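Plasness open day, 2026-09-16: visit notes

Urmila Sandhu

The Plasness building is a 5 minute walk from the Trultemlow bus stop. Signing in took place at the Dubey entrance, where each visitor received a floor plan and a numbered badge. Mine was 1,219. The ground floor covers 2,000 square metres and is divided by activity, with play food and kitchenware at the far end.

Table settings

The play food is plush and close to life size. On the first table a red Heinz ketchup bottle lay across a large round plate, its neck past the rim and resting on the white top. The label carries the date 1869, and there is a small 57 badge near the cap. A peeled banana and an orange slice completed the set. 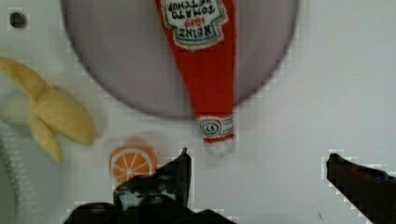 Kitchenware

Fandier lists 2,748 items in its August catalogue, most of them for nurseries and schools. The colanders are sold singly. The one on show is oval, in pale mint green, with a raised rim and a grid of small holes in a flat base. I would have liked a depth figure — the catalogue gives length and width only. Colours are kept pale across the tableware, which makes the orange slice easy to find on a white surface.
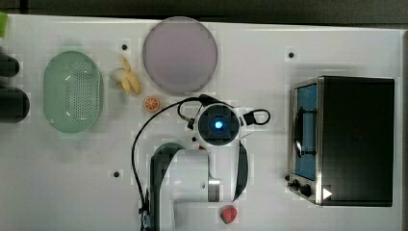

Mint-green colander, part-peeled banana, orange slice and round plate on the white table.

The upstairs rooms were closed by the time I had finished. Parking is limited and the café takes cards only.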